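## 동네 책 수선 모임, 봄 소식

드디어 천 장정 책을 시작했습니다! 1월부터 벼르던 일인데, 그동안은 떨어진 책장 붙이기와 책등 보강만 하느라 손을 못 댔거든요. 이번에 고른 책은 우코라(Ukora) 출판사의 옛 식물 사전입니다. 282쪽짜리라 두께가 딱 좋고, 실이 삭아서 앞쪽 접장이 통째로 빠져 있었어요. 연습용으로 이만한 책이 또 있을까 싶습니다.

첫날은 책을 푸는 데 다 썼습니다. 묵은 아교를 풀죽으로 불려서 살살 긁어내는데, 이게 정말 재미있어요. 십 분쯤 기다렸다가 대나무 주걱을 대면 아교가 젤리처럼 밀려 나옵니다. 서두르면 종이까지 같이 일어나니 라디오라도 틀어 놓고 하시길 권합니다. 접장 순서는 꼭 연필로 작게 적어 두세요(저는 한 번 빼먹었다가 저녁 내내 쪽수를 맞췄습니다).

꿰매기는 둘째 날부터였습니다. 밀랍 먹인 삼실을 쓰고, 구멍은 원래 있던 자리를 그대로 살렸어요. 실을 당길 때는 책등과 나란한 방향으로 당겨야 합니다. 위로 잡아채면 접힌 자리가 찢어지더라고요.
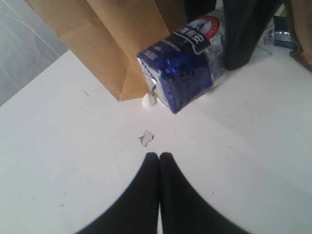

마리테스 아그바야니 님은 실이 너무 굵으면 책등이 부채처럼 부풀어서 표지가 안 맞게 된다며, 얇은 접장이 많은 책일수록 한 단계 가는 실로 바꿔 보라고 하셨습니다. 듣고 나서 두 번째 책은 가는 실로 꿰맸는데 차이가 확 느껴졌어요. 책등이 훨씬 얌전하고 펼침도 부드럽습니다. 굵은 실로 꿰맨 식물 사전은 망치로 살살 둥글려서 살려 보려고 합니다.

표지 천 이야기도 해야겠네요. 차명자 님이 쪽빛 무명과 겨자색 리넨을 나눠 주셨는데, 둘 다 뒷면에 한지를 배접해야 풀이 배어 나오지 않습니다. 배접한 천은 판에 붙여 하룻밤 말리고, 결 방향은 반드시 책의 위아래와 맞추세요. 저는 벌써 겨자색을 찜해 두었습니다!

다음 모임은 4월에 한 번 더 있습니다. 수선할 책 한 권과 앞치마, 쓰던 붓이 있으면 챙겨 오세요. 삼실과 풀은 넉넉히 준비해 둡니다. 곰팡이가 핀 책은 다른 책에 옮을 수 있으니 비닐에 밀봉해서 가져오시고, 오시기 전에 미리 알려 주세요.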